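Starnus Bin Picking Cell

The Starnus cell is a single-arm station for recording pick examples to train a grasping model. It ships as a frame, slatted aluminum table, arm, gripper and sensor, with the recording software already installed on the control PC.

What it records
Each example stores joint positions, gripper state, the sensor stream and a pass/fail mark set by the operator. The Tradine export tool writes them out one folder per session.

Medical supplies set
Our own starter data was gathered at the Somcombe site under Pushpa Tomar. It holds 2,686 examples, of which 2,253 are marked pass. Items are face masks and sealed packages, presented in blue plastic bins beside the arm. Bins can be swapped for any that fit within reach. We lay cardboard over the slats so small items don't fall through.

In the box
Arm with base and status light
Gripper and sensor bracket
Emergency stop with cable
2 spare sets of gripper pads

Bins are sold separately.

Lead time
Orders confirmed by noon on Tuesday go into that week's build. The frame is packed flat and needs two people to put up.

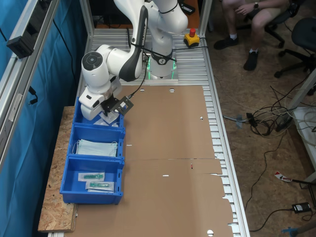 Support
Software updates are included for the first year. Send fault logs through the Gowda service desk and quote the serial number on the frame.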